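Product review: Larkel bench sheeting, light blue
Equipment Reviews, Brudwood Repair and Training Centre

The Centre purchased a roll of Larkel bench sheeting in February for use in the small motors workshop. It replaced the cotton dust sheets supplied by Amis, which had served for a number of years but had become difficult to clean. This review sets out our experience of the product over 16 weeks of ordinary teaching use.

The sheeting is a light blue plastic film sold by the roll. One roll provided us with 11 bench covers, cut to length with ordinary scissors. The material cuts cleanly and does not fray. It arrives tightly wound and keeps its creases for as long as it is in use; members of staff who prefer a smooth, flat surface should be aware that weighting the corners overnight made little difference.

Cleaning is straightforward. Grease and fine metal dust come away with a damp cloth, and a cover can be folded inwards at the end of a session so that any debris is carried to the bin in one movement. Naa Owusu, who is responsible for the evening classes, reports that clearing the benches now takes her group far less time than it did with cotton. We did find that solvent left standing on the surface dulled it, and learners are now asked to keep bottles on a tray.

Resistance to tearing is fair. Of the covers cut, 2 were withdrawn after being punctured by screwdrivers. The film slides a little on a varnished bench and should be clipped at the front edge — the Lammers spring clips already held in the stores are suitable.

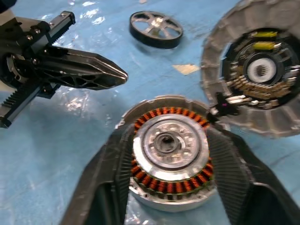 Colour was the main reason for our choice, as learners had often mislaid small fixings on the patterned cotton. Ankica Milošević, who teaches motor dismantling, considers the blue a clear improvement. Copper windings and pale metal stand out well against it, and a stator can be laid beside its housing without the two running together to the eye. The gloss is less welcome. Under our lighting the creases throw back scattered patches of white glare, and a small bright washer can easily be missed among them. A matt version would have our preference.

At £66 a roll the sheeting is reasonable value for a workshop in regular use. The Centre will reorder it for the motor benches and will retain cotton for woodwork, where grease is seldom a concern.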